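**Equipment planner, part-time (16 hours a week) – Rivcombe**

Giltura is looking for a person who will help us to plan and buy the equipment for our robot picking work. We have a budget for 40 purchases until April, from grippers and cables to bins and clamps, and at the moment the list has no owner.
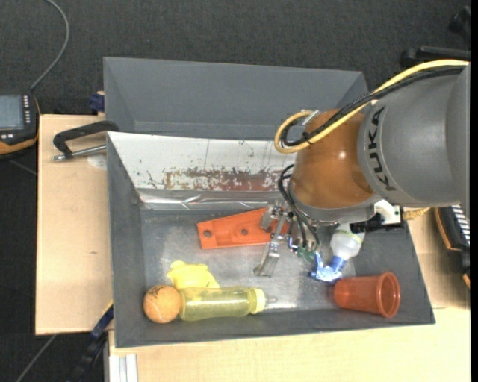 You will ask suppliers for prices, compare at least 3 offers for each larger item, and keep the spending plan up to date together with our workshop in Cudenwood. Experience with robots is welcome but not necessary – good order in spreadsheets is more important for us. You should be able to travel to Cudenwood 2 days a month.

The contract is for one year, with possible extension. Please send your CV and a short letter to the Giltura office in Rivcombe, latest by Sunday evening.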